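Home | Topics | Unanswered | Members | Log in

Kitchen & Household > Cutting boards

Is mineral oil from the drugstore really any different from "board oil"?

Posted by Chaimae Ait Ali

My sister-in-law gave me a maple cutting board in July and it came with a little card saying I must use Flasurora Board Oil on it once a month or the wood will crack. The bottle is tiny and costs more than I spent on dinner last night. The ingredients say mineral oil and "natural citrus essence." That's it. The drugstore sells a bottle of mineral oil twice the size for a fraction of the price, sitting next to the laxatives.

I've gone back and forth on this. The card talks about "deep fiber conditioning," and I can't find one word anywhere that explains what that means or who measured it. My mother had a board for 27 years and I never saw her put anything on it except dish soap and the occasional chicken. It had a dip in the middle but it didn't crack.

So what am I paying for? And does the once a month thing matter, or is that just how fast they'd like me to empty the bottle?

2 replies

moriarty_bench

You're paying for the citrus and the label. Mineral oil is mineral oil as long as it's food grade, and the drugstore kind marked USP is fine. I've used it on every board I own, including two I made myself out of scrap cherry.

I'd be a little careful with the story about your mother's board, though. One board that survived doesn't prove much. It could have been a very good piece of wood, or she lived somewhere humid, or she dried it standing up every night and you didn't notice. Plenty of untreated boards warp in their first winter and go in the trash, and they don't get remembered. 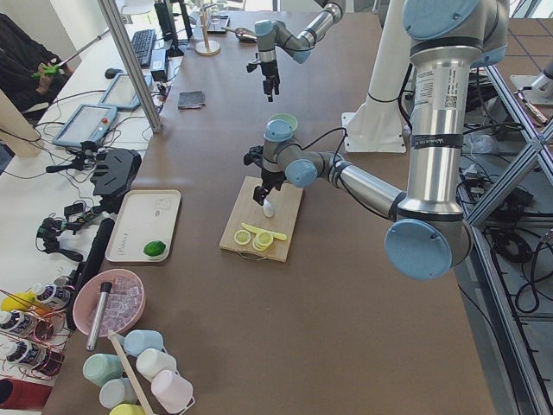 As for how often, forget the calendar. Drip some water on the board. If it beads up, leave it alone. If it soaks in and leaves a dark spot, let it dry overnight and oil it. My everyday board wants it every five or six weeks with the heat on and hardly ever in summer. The bread board gets done maybe twice a year.

How I do it:

Wash and dry the board completely. Pour on more oil than seems reasonable and rub it over both sides and the edges. The end grain drinks the most. Leave it a few hours, wipe off what's left, and stand it on edge. That's the whole job.

Don't use olive oil or the vegetable oil by the stove. People swear by it, but it can go rancid and then your board smells like an old frying pan. Walnut oil does harden over time, but I won't put it on anything I cook for guests with -- nut allergies.

What cracks boards, in my experience, is the dishwasher, soaking in the sink, and lying flat on a wet counter. No oil at any price will save one from that.

Nomley_Kitchen_Fan

I disagree, the branded stuff is better!! I use Urnholm cream, which has beeswax in it, and my board looks amazing. It's a 40 dollar board and looks like a 100 dollar one. You get what you pay for.

moriarty_bench

Beeswax is a fair point, but that's a different product from what she asked about. Hers is plain oil with a scent. If you want the wax, melt one part beeswax into four parts mineral oil in a jar set in hot water and let it cool. It does make water bead up nicely for a while. I wouldn't say it makes the board last longer -- I've never seen anybody test that side by side, and the people claiming it are usually selling it.

Chaimae Ait Ali

Thanks. I did the water drip and it beaded, a month and a half after the one time I oiled it, so the card is wrong at least for my kitchen. I'll finish the Flasurora since I have it and then get the drugstore bottle. Still not convinced about doing the edges, but I'll try it.

Related in Kitchen & Household

Onion smell won't come out of wooden board
Is bamboo harder on knives than maple?
Does salt and lemon clean anything?
Small crack at one end, glue it or toss it?
Plastic vs. wood for raw meat
How to flatten a warped board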